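Budgeting for a two-arm bench cell: fingertips, tables, power, spares
5 min read

Posted in Equipment and Purchasing

We are a small contract group putting together a capital request for a second bench cell, two arms, for textile handling. Work is mostly garments: pick up from a heap, flatten, fold, stack. The first cell was assembled from whatever was on hand, so there is no proper costing to copy from, and finance wants line items this time instead of a lump sum.

The arms themselves are settled (two, same model as before, quote in hand from Zananetti). What I can't pin down is everything attached to them or underneath them. Specifically:

- Grippers. Two-finger electric on both sides. The quote offers flat padded fingertips as standard and narrow pointed tips as an extra. Do I need both sets?
- Wrist cameras. One per arm or one for the whole cell?
- Table. Fixed bench or something lighter that can be moved?
- Consumables. I have no idea what percentage to put down for pads, cables and cloth.

The total ceiling for the items outside the arms is $2000 per cell in the first year, excluding the grippers. The request closes in July. Current setup at the wrist, with the padded fingers on and a cloth on the bench:

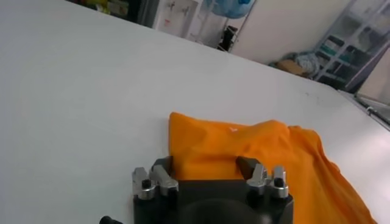 Wanetard here. Buy both fingertip sets and stop deliberating. Padded tips are good for holding a bunched garment once you have it, but they are thick, and getting a thick tip under a single layer lying on a hard surface is unreliable. Pointed tips go under a hem more readily and then mark delicate knits. We change over by job. Two screws a side on ours, but check your own mount before you assume that.

On cameras, one per wrist plus one overhead at head height. If the budget forces a choice, drop nothing from the head position. A wrist camera loses most of the garment as soon as the arm comes down close to it, and the overhead view is what tells the planner where the corners are. The wrist view earns its cost in the last few centimetres.

Pads: we replace ours after 40 hours of running on cotton, sooner on anything with a print. Budget for 18 pairs per cell per year and you will have a few left over.

Verkemham

I'd disagree with part of the above. Two fingertip sets are worthwhile, but they should not come out of the consumables line, or finance will cut them the first time somebody looks for savings. Put them under tooling with the grippers.

More generally, the mistake in most of these requests is that the arms get three quotes and the area around them gets none. For a light-duty cloth cell I would cost it in the following order.

1. Work surface

A plain white table on legs is adequate for garments. Payload is trivial, so stiffness matters less than height and colour. Matte white gives good separation from coloured fabric and poor separation from white fabric, so if you expect to fold whites, allow for a dark mat cut to size. Two tables are better than one: the second carries the laptop and keeps it off the work surface. Include a hand brush. Lint and grit collect on the top, and on a white surface small specks do show up in segmentation when the threshold is set tight.

Edge overhang is the other item. Cloth held near the side of a small table ends up hanging over it, and a planner that assumes the whole garment is on the surface will behave badly. Either specify a larger top or have the garment brought to the middle before flattening starts.

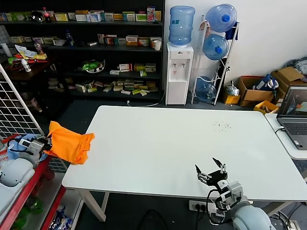 2. Power and cabling

Count the loads first: two arms, two grippers, cameras, laptop, and whatever network gear you have. A single household power board will physically take the plugs, but get it off the floor. Mount it to the underside of the table or behind a leg, with the leads tied so that nobody's foot can pull one out mid-run. External cable at the wrist needs a loop with enough slack for full rotation. Keep a complete spare set of wrist cables on the shelf. Ours came through Ventura with a long lead time, and the cell sat idle while we waited.

3. Space

Measure the reach envelope and then add walking room on the far side, where the person resetting the garments will stand. If the room doubles as storage, the shelving stays outside the envelope, and so do the water cooler, cartons and anything else that gets parked along the wall. This costs nothing on the request but it does delay commissioning. We lost a week to moving racks.

4. Test garments

Often left out entirely. Buy several identical T-shirts in one strong colour and wash them before first use, as new ones carry sizing and behave more stiffly than they will later on. A used shirt spread out by hand still has creases, and a sleeve commonly ends up tucked in. Your flattening routine has to cope with that state, so don't iron them.
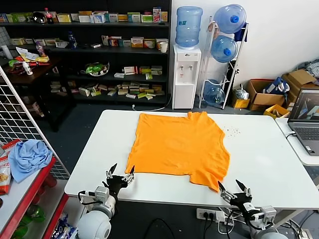

Orange T-shirt laid out on the bench, both grippers open at the hem end.

5. Contingency

For the surroundings of one cell (tables, power, mats, cable spares, test garments) our actual spend in the first year was $775. That excludes cameras, which we already had. With your ceiling you should have room for both wrist cameras and the overhead one, provided you don't let the laptop creep into the same budget.

Ventura

we just used a trestle table and it was fine. wouldn't overthink it. agree on the spare cables though

Related items
Gripper pad materials for cotton and polyester
Is a service contract worth it on a light-duty arm?
Lease or buy: small automation equipment
Camera mounting heights for bench cells
Writing a capital request that finance will read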